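A Tray for Each Kind of Thing

By Nadiia Dovhaniuk
26/09/2022

When I moved to Prallville in February, I had one kitchen drawer for all the small things. It held bags, jars, toothpicks, and string. Every evening I was looking for something, and my apartment is only 35 square meters.

My neighbor from Corley showed me another way. She sorts by color, with one plastic tray for each kind of thing, and she does it on a table before anything goes back on a shelf.
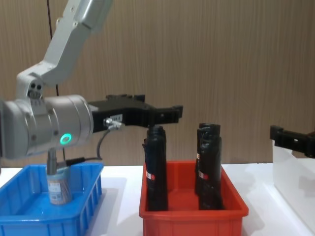

Do the trays need lids?
Only if they will stand in a dusty place. For things you use each week, an open tray is quicker.

I began with the red one, and I gave it to the rolls, because rolls fall over and run away in a deep drawer. In a tray with a rim they stay together. The blue one I use for jars and small containers.

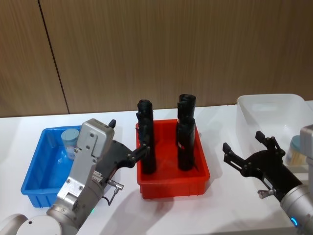 My second rule is to leave some room. A full tray looks nice for one day, and then you buy one more jar and the order is finished. I also keep one bigger bin for what does not belong anywhere yet, and I empty it on the first Sunday of the month. Last time I found there a button from my winter coat.
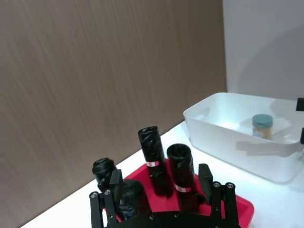

Black rolls in a red tray, with a translucent bin beside it.

502 shares | 35 comments

Related
Small Kitchens of Briltodberg
How I Cleaned the Salian Pantry
110 Uses for an Empty Jar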